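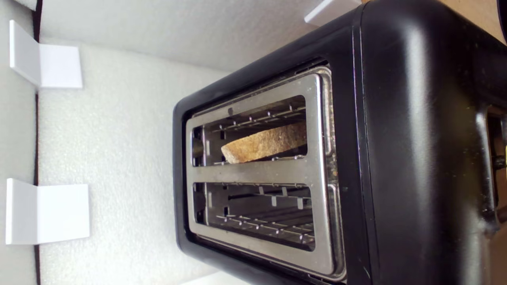 Toaster set up on a foam base, one slice in the upper slot and the lower slot empty.

Toaster tips for teaching an arm at home or in the workshop

Updated 14 Aug 2021

These notes are for people who already have a small arm running and want to show it a kitchen task, either by taking hold of it and moving it through the job or by driving it from a remote handset. I use a Plirier arm on a bench at the end of the kitchen, with a Teretti two-finger gripper. Most of what follows should work with other makes.

The job is toast: put a slice in, push the lever down, take the slice out. Do them as three separate lessons. A recording that runs through all three is hard to repair when one part of it is poor, and you will end up doing the whole lot again.

Before you start

Unplug the toaster. All the teaching can be done cold, with bread you toasted earlier. On most toasters the lever won't stay down without power, so for the lever lesson you are only teaching the push. That is enough.

Empty the crumb tray and turn the toaster upside down over the sink. Crumbs shaken loose by the gripper get under the toaster and it starts to creep across the base.

Wipe the metal top with a damp cloth, then a dry one. Bright steel shows every smear, and if your camera looks straight down, a greasy patch under a lamp can wash out the edge of the slot. Scuffs don't matter. A brown mark that won't come off can stay, so long as it is there every time.

Take off rings and tie back loose sleeves if you are guiding the arm by hand. Keep the stop button on the side of your free hand, and test it before the first run of the day.

Keeping the toaster in one place

A light toaster moves when it is pushed. You may not notice a few millimetres in one run, but after a morning of practice the slot will be well away from where it began.

White foam sheet makes a good base. It grips a little, it doesn't scratch the toaster, and a dark toaster stands out well against it. Put an upright sheet along one side as well, to cut out the clutter of the room behind. Small L-shaped brackets in the corner where the two sheets meet will keep the wall square. Use white ones if you can, and press them down firmly. A bracket that has lifted at one end will catch the cable sooner or later.

Leave clear foam between the toaster and the wall. The gripper needs somewhere to go when it backs off, and so does your hand.

Draw round the feet of the toaster with a pencil, lightly. When you want the arm to cope with small changes, move the toaster off the marks on purpose and write down which way it went. Don't let it wander by itself and call that variety.

Choosing the bread

Fresh white sliced bread is the worst thing to learn on. It squashes, it tears at the crust, and the arm learns to be timid. Use toast made the day before. A seeded or wholemeal loaf is stiffer still and the gripper pads get a better hold on it, though it sheds more bits.

Cut a dozen slices to the same thickness if you bake your own. Each one is good for a lot of runs before the corners go. Throw it out when the top edge crumbles, and don't eat any of it.

For a stand-in that lasts longer, cut a slice shape from stiff packing card and cover both faces with brown paper. Mine has done 171 runs. Finish with real toast, though. Card slides down the wires far more easily than bread does, and an arm taught only on card will let go too high.

Putting a slice in

Hold the slice by its top edge, in the middle. If the pads come down too far on the bread they will meet the metal round the slot before the slice is seated.

Bring it over the slot and stop. A short pause here makes the recording much easier to trim, and it gives you time to look at the angle. Then lower it straight down at an even speed.

The guard wires are the part that causes trouble. They stand a little way in from each side of the slot, and a slice that comes in tilted will hook a corner on one. When you feel it catch, lift straight up by a finger's width and come down again. Don't twist. Record a few of these catches and recoveries on purpose, as the arm will need them.

Let go when the slice is supported by the bottom of the slot. It may lean to one side or sit slightly crooked. That is fine for toasting, and it is fine for the recording too, because the lesson on taking slices out needs to include crooked ones.

With a two-slot toaster, choose which slot comes first and keep to it. I did 54 runs with the far slot before touching the near one. When I mixed them from the beginning the arm kept coming down on the strip of metal between the two.

Pushing the lever

Close the gripper fully and push with the flat of the fingers. Trying to pinch a small dark knob is slow work and there is seldom any need.

Come in from above, touch the knob, then press. If the lever runs in a channel set back into the body, check that the closed fingers will fit before you record anything. Mine were too wide. I fitted a Pangilinan rubber tip, the sort sold for pressing reset switches, and filed a flat on it.

Black knob on black plastic is difficult for a camera. A dot of white correction fluid on top of the knob made the biggest difference of anything I tried. It scrapes off with a thumbnail.

Steady the toaster by its base and not with your other hand. If your hand is in view holding it down in every recording, the arm may do well with you there and badly when you step away.

Taking the slice out

Many toasters don't raise a small slice far above the slot, so there may be only a thin edge to take hold of. Open the gripper just wider than the bread. Opened fully, the fingers knock against the guard wires or the rim.

Line the fingers up with the slice as it is lying, which may be at an angle to the slot. With a remote handset it is easiest to turn the wrist while you are still well above, then come down without turning any more.

Close gently, wait, lift. If the slice drops back, open up and try again in the same recording. Keep the recording if the second try works. Delete it if you needed four.

Set the plate down on the same side each time until the lift is reliable, then begin moving it.

By hand or by remote

Guiding by hand is quicker and you can feel the wires through the bread. It is the better choice for putting the slice in. Its drawback is that your arm and shoulder get in front of the camera. Stand behind the arm and hold it above the wrist, and check the first recording before you make twenty more.

The remote handset keeps you out of the way and is better for the lever. I use a Plotarard, with the speed turned down to its second lowest setting. You can't feel anything through it, so watch the slice for bending. Sit where you can see down into the slot. If you have to lean over to look, fix a small shaving mirror at the side, out of the camera's view.

Rest your wrists on a folded towel. Long sessions with the sticks make the hands shake and the shake goes into the recording. I stop after 7 good runs, get up and do something else for a few minutes.

Light

Draw the curtains and use lamps. Daylight across white foam changes more than you would think over an afternoon. Two lamps with paper shades, one each side, will soften the glare on the steel and on any shiny curves of the toaster body. Some shadow in the corner of the foam does no harm.

Looking after the recordings

Name each one with the lesson, the slot and the bread, such as in-far-brown-12. Numbers alone mean nothing a month later.

Watch them back at double speed the same evening and throw out the ones where you dithered. People talk of needing 1000 runs for this sort of thing. I had a passable slice-in from far fewer, and the weeding helped more than adding extra.

Going over to a hot toaster

Don't rush it. When all three lessons work cold, try them with the toaster plugged in but unused. Before any real heat, take away the foam base and wall completely, along with the brackets and the card slice, and stand the toaster on a bare heatproof surface. Most foam sheet will melt or burn.

Switch off at the wall before the gripper goes anywhere near the slots. Metal fingers and live heating wires must never meet. Rubber pads mark easily on hot metal too, so let it cool first. The toast will be cold by then.

I shall add a page on buttering in September, when the new pads have come.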